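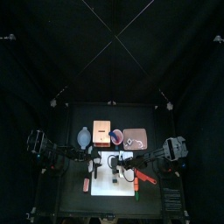
*Overhead view of the Gemon cell, both arms over the white board.*

# Welilo tabletop set: read this before you train on it

Notes updated Nov 23, 2021.

Hi! This is the two-arm tabletop release, 797 episodes in all, and I'd love for you to use it, but part of it is damaged and I want you to know which part before you burn a week of GPU time on it (like I did).

## What went wrong

In July the left arm started drifting. Small stuff at first, a couple of millimetres at the wrist, and I blamed my own calibration and kept recording. Bad call! From episode 446 on, the joint angles in the logs don't match where the arm was. The encoder connector on the shoulder had worked itself loose, and every time the arm reached across the table it dropped a few ticks and never got them back.

I only caught it when the arm came down hard on the board during a reach that should have stopped well above it. The e-stop did its job, the board got a dent, and I had to sit down for a minute.

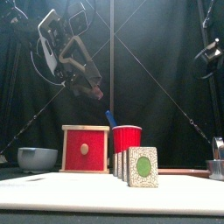
The nasty part is that the video looks perfectly fine the whole way through. If you train on pixels alone you may never notice, but anything that uses `left/qpos` will learn a slow lean toward the middle of the table, which is exactly where the other arm likes to be.

## What to do about it

- Episodes 0 to 445: fine, go for it.
- Episodes 446 to 796: use the video and the right arm only. `left/qpos` is flagged `suspect` in `meta.json`.
- Please don't replay the flagged ones on real hardware. I mean it.

I tried to fix the offsets afterward with a script from the Kowalchuk toolkit (`tools/refit_left.py`). It gets you most of the way on slow reaches and makes fast ones worse, so I've left the raw numbers alone.

## Changes to the cell

The connector now has a proper locking clip and some strain relief. The Grondwood controller also runs a homing check every 4 episodes and refuses to start if the arm comes back off centre. It's a bit annoying, and I'm leaving it on.

## Still open

- Force readings clip at 1000 in a few files, and I haven't sorted out why
- Left and right clocks are slightly out of step near the end
- The colour balance differs between cameras

If you spot an episode before 446 that looks off, open an issue with the number and I'll check it.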